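## 4. What ends up on a round table

I went into this part of the study thinking the desks would be the interesting surfaces and the round tables would be filler. Of the 15 surfaces I followed at Custivix, only 5 were round, and I nearly dropped them from the sample in the first week. I'm glad I didn't! By the end of the 7 weeks the round tables had given me more of my diary notes than I could have hoped for, and most of the ones I still like rereading.

A quick reminder of how the notes work. I kept one running diary, 400 entries in all, each one a line or two about a thing on a surface: what it was, which part of the surface it sat on, and whether it seemed to belong with whatever was next to it. I didn't time anything. I also didn't move anything, which was harder than it sounds (I am a straightener by nature, and a pen hanging over an edge is a kind of torment).

### 4.1 Nowhere to put things "at the back"

A rectangular desk tells you where stuff goes. The back edge is for storage, the front edge is for working, and the corners collect whatever you've given up on. People follow this without thinking, and my desk entries got pretty repetitive as a result. A round table has no back until somebody sits down at it. Whoever takes a chair makes the near side, and the far side gets made along with it.

So in the Costello room, which has a light wooden round table, I started writing down things in relation to people instead of walls. "Far from the sitter." "Within reach of both." It made the notes a lot easier to compare. The pair I came to call *container plus companions* showed up again and again: something boxy, with one or more small loose things close by. Figure 4 has a good clear case, a black box toward the far side of the tabletop with two whiteboard markers lying next to each other by it. 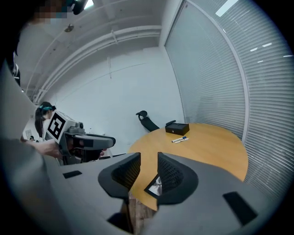
Markers were the champions of the diary, by the way. I'd expected pens. But pens go back into bags and pockets, while a marker belongs to the room, so it gets set down wherever the hand happens to be. And when there was more than one marker on a table, I nearly always found them together and pointing more or less the same way. I have no grand theory about this. My best guess is that a marker lying alone invites the next one, the same way one mug on a counter turns into several by the afternoon.

Boxes behave differently. A box with a lid gets treated as furniture almost right away – people work around it, lean past it, and put things beside it when they could put them inside. I have a whole run of November entries where a box stayed on a table and the small stuff just kept circling it. When I asked people later whether the box was in the way, the usual answer was "what box?"

Chairs matter here too, more than my original coding sheet allowed for. I only had a column for "chair present, yes or no," and that was a mistake. An office chair on a pedestal can be turned any which way, and which way it faces changes what counts as the near side. I added a column for it partway through, so please read the earlier chair numbers in the appendix with some patience.

### 4.2 Things that stand up

Most of what people leave on tables lies flat. The handful of objects that stand up turned out to need their own category, and I named it *uprights* (not my finest hour as a coiner of terms). Picture frames were the ones I cared about most. A frame has a front, so whoever places it has to decide who it is for. On a desk that's easy, because the frame faces the chair. On a round table it's a real question, and I watched people fuss over it, turning a frame one way and then the other.

They also tended to hold frames with both hands, one at each side, even the little ones that would fit in a palm. I can't say I'd ever noticed that before, though I do it myself at home. Figure 5 has the two-sided hold on a small black frame, upright and tipped a little, near the edge of the table. The print in it is grayscale, with dark shapes I'd call either wings or leaves.
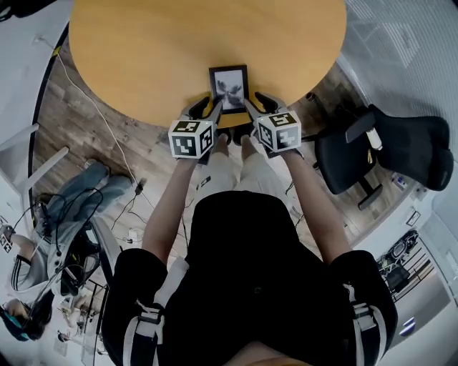 Position was the other surprise. I had assumed frames would drift toward the middle, the way a vase does. In my diary the middle of a round table mostly belonged to things meant for everybody, like snacks or a shared notepad. Frames turned up nearer the rim, where a person standing at the table could get at them comfortably. Whether that's a choice or just the length of an arm, I can't tell from my notes, and I'd love for someone with a better setup to find out.

I should mention the floor and the walls, since a reviewer of the earlier Clinik write-up asked why I left them out. I looked at tabletops. Things do live on the floor near a wall and on racks off to the side, and they surely pull on what happens at the table, but I had one notebook and one pair of eyes. Section 6 has a few stray entries on that.

### 4.3 Coding the in-between cases

Some entries wouldn't settle into either group. A lidded box standing on its narrow end, for instance: container or upright? I coded it by what was next to it. With small loose things close by, it went in as a container. Alone, it went in as an upright. I changed my mind on this more than once, and the version used in Table 3 is the last one.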